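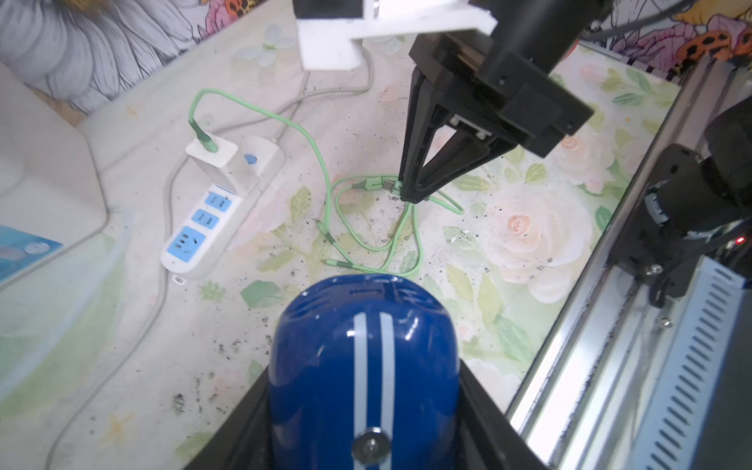
The gripper and the green cable, from the camera down at the wrist.

I have wanted to see one of these things up close for years, and on 31 July 2023 I finally did. The Plumden group had an open day, which I only heard of through Tove Mogensen (thank you again, Tove!), and I spent the best part of an afternoon standing beside a table watching a robot arm try to deal with a charging cable.

I know how that sounds. My sister asked on the phone whether it had at least been a big robot. It wasn't. You could have kept it on a kitchen table, and the table it worked over had a rose-patterned cloth on it that would have suited my gran down to the ground. I loved it before it had moved an inch.

Getting there was a bit of a trek. I changed twice, got off a stop too early and walked the last stretch along the canal with a map on my phone that kept spinning round. By the time I found the door the introduction had started, so I missed whatever was said about how Plumden began, and if anyone who was there wants to fill me in, please do. Kaj Gunnlaugsson was talking when I crept in, and he had got as far as why cables are hard.

I'd never thought about it, but they are. A mug is the same shape every time you pick it up. A cable isn't. You take hold of one end and the other end does something else, and the loop in the middle slides over and lies on top of the bit you wanted. We sort all that out with our fingers without looking. Kaj passed a phone lead round the room and asked us to unknot it with one finger and thumb of one hand, no help from the other, and the room went very quiet and then very noisy. I did not manage mine.

Then we split up, as there isn't space for everybody round the table at once. I was in the second group, which meant coffee first, and a chat with a man who had come all the way from Drunine and builds model cranes. He was far better informed than me and I wrote down half of what he said.

When it was our turn Zixuan Gu was looking after the arm. She is a very good explainer and also, I think, a patient person, because we asked her the same things in three different ways. The cable was one of those with several ends, a pretty pale green, with one plug in a white charger and the charger in a power strip. What she cared about was the small metal connectors. To get hold of one, the arm has to bring the tips of its two fingers right down to the cloth and close them on something not much bigger than a fingernail, with coils of cable lying all round it. Too high and you grip air. Too low and you're pushing on the table.

She slowed it right down for us so that we could follow. I hadn't expected how much of the work is in the approach. I'd imagined a swoop and a grab, as in those arcade machines with the cuddly toys. What we got was more like watching somebody thread a needle: down a little, a pause, a small turn of the wrist, down a little more. People stopped talking. A boy next to me was holding his breath, and I noticed I was as well.
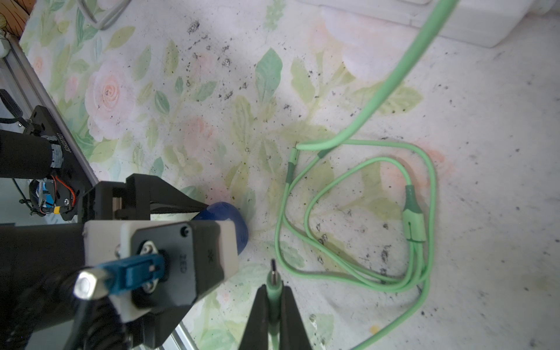

The part I keep telling people about is the angle. It is one thing to be holding a plug and quite another to be holding it so that you could push it into something. Zixuan had us try with our own hands: pick up a plug from the table without thinking, then look at which way it points. Mine was sideways. I would have rolled it round between my fingers without noticing I'd done it, and a gripper with two stiff fingers can't do that. It has to get hold of the thing properly in the first place, or put it down and have another go.

And it did have other goes. Plenty of them. One attempt ended with the connector skating off across the cloth, and there was a big friendly groan from all of us. Another time it picked up a loop from the wrong part of the cable and lifted it with great dignity. When it did take a connector cleanly we clapped, and the man from Drunine said "oh, well done" to the arm itself, quite sincerely. I asked how many tries they'd put it through altogether. The target for this one job is 200, and then they change the cable and begin again. Imagine the patience!

Afterwards Ketill Overgaard did a short talk on what they want to do next. I'll be careful here as my notes are a mess, but the gist was plugging in and unplugging, on tables with ordinary clutter on them, and doing it without a person tidying up first. He was frank that it is slow going. Somebody asked when we'd have one at home to sort out the drawer of old leads, and he laughed and said he would like one too.

I also got a few minutes with Þröstur Þrastardóttir, who had been working on the fingers. I asked why they were so narrow at the tip and got a proper answer, with a pencil sketch on the back of my programme, which is now stuck to the fridge. Narrow tips get in between the coils. Wide ones hold better once they're there. You can't have everything, so they keep making new pairs and swapping them.

A few practical bits, in case you fancy going. The next open day is planned for September and you need to put your name down. It's free. Wear comfortable shoes, as you'll be on your feet. There are two groups and I'd ask for the second, since by then the first lot have asked all the shy questions for you. The café over the road is called Mondon and does a very decent cheese scone.

I've put my name down again already, and my sister is coming with me.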